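Tranunside Kitchen Counter Set

A small data card for a small subject: one kitchen, its counter, and the things people put on it and then forget. The set covers 810 short clips of ordinary kitchen chores, mostly putting food tubs away and working near the microwave. Maintained under the Mosby project. Last tidied in March, which is more than can be said for the cupboards. 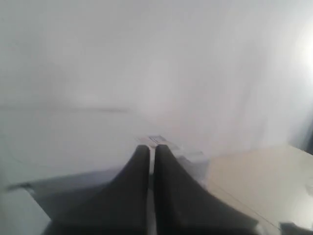

What's in it

Clips are grouped by chore, with 23 chores in all. Names are plain: tub_to_shelf, lid_on, wipe_counter, clear_by_microwave. The last one has 100 clips and remains the most argued-over folder in the set. The microwave is white, the wall behind it is white, and the counter is pale beige, so if your method depends on strong color contrast, bring a book.
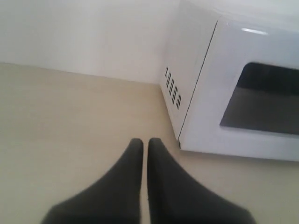 Glossy surfaces pick up reflections, and we left them alone. Earlier notes called the appliance "oven" in half the labels and "microwave" in the other half. Version 2 says "microwave" everywhere. Please don't send us the old label file with questions attached.

Known annoyances

Translucent plastic is hard to outline. Tubs and lids share one label, "container", after a long week of trying to do better. The Koronex split holds out whole chores; the Farkas split holds out clips. Scores on the two can't be compared, though people do.
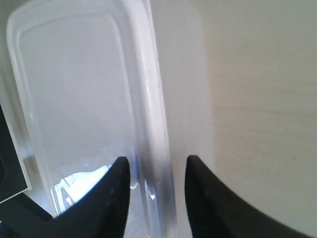 Translucent plastic with a rounded rim, labeled "container".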